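Potato Supper Returns to Skedwood Hall

The Skedwood potato supper is back on Saturday, with doors at 5:30 p.m. The kitchen has ordered 294 pounds of russets from Krishnan Farm, and most of them will be mashed with butter and sharp cheddar.

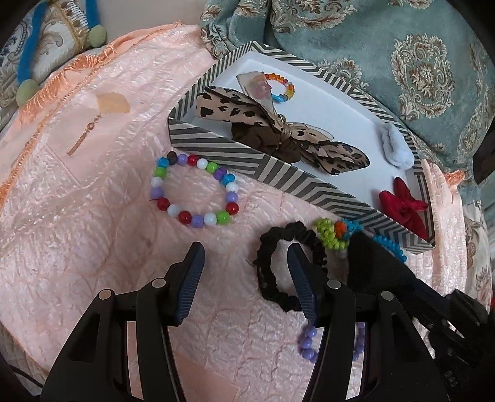

Plates come with green beans and a roll. A baked potato with sour cream and chives can be had in place of the mash. Last year's supper sold out at 200 plates, so the hall will serve 400 this time, in two sittings.

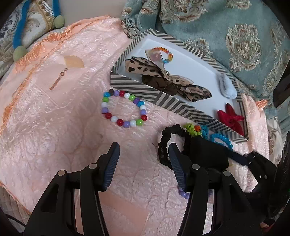

A reader in Bultcombe wrote to ask that the gravy be kept on the side, as it was "all over the roll" last year. Gravy will be in pitchers on the tables.

Tickets are on sale at Vernovico Bakery until Friday noon. Takeout boxes can be picked up at the side door.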